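Two grippers and a fold of black fabric: a student robotics club in its second year

2025-06-29

The Clokadix club meets above a bicycle shop in Stellow, in a room with one long bench and not enough sockets. Its students are building a pair of hand-held grippers and teaching themselves to handle ordinary things with them. In July they take the work to the Drason student meet. I spoke to one of the second-year members, who asked that the whole club be credited and no one singled out.

Why hand-held? "Money, first of all," the student said. "We had a budget of 300 pounds. You can't buy an arm for that. You can build a gripper and hold it yourself, and you learn the same things about jaws and linkages."

The club began with hard objects and moved on to fabric in spring. "Fabric was a shock. A block stays where you put it. With cloth you close the jaws and the whole shape changes, and then your next grip has to be somewhere else."
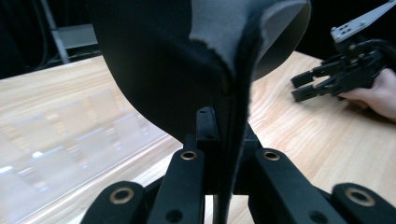 Black fabric with a light grey lining, folded in the jaws of one gripper, with the second gripper held ready at the right.

Working in pairs took practice. One person holds and the other comes in from the side, and they have to agree who moves first. "We used to talk all the time. Now we mostly say 'mine' and 'yours'."

The students log every attempt on paper. The target for the meet is 100 logged attempts per object, and fabric is behind. I asked whether that worried them. "A bit. We lost two weeks to exams."

The linkages have been redrawn 4 times. Early versions flexed when the jaws closed, and the student blames thin plates and impatience. "We printed before we measured. We measure now."

Hard objects are still on the timetable, partly to give newer members something easier to start with. 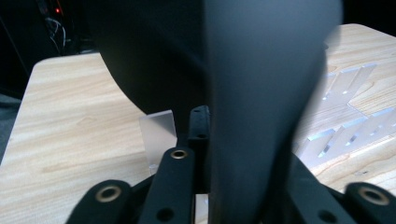 What happens after Drason

The club has applied to the Sitompul fund for 1,000 pounds, which would pay for motors and a second bench. An answer is due after the meet. "If we don't get it, we carry on by hand," the student said. "There's plenty left to do with the cloth."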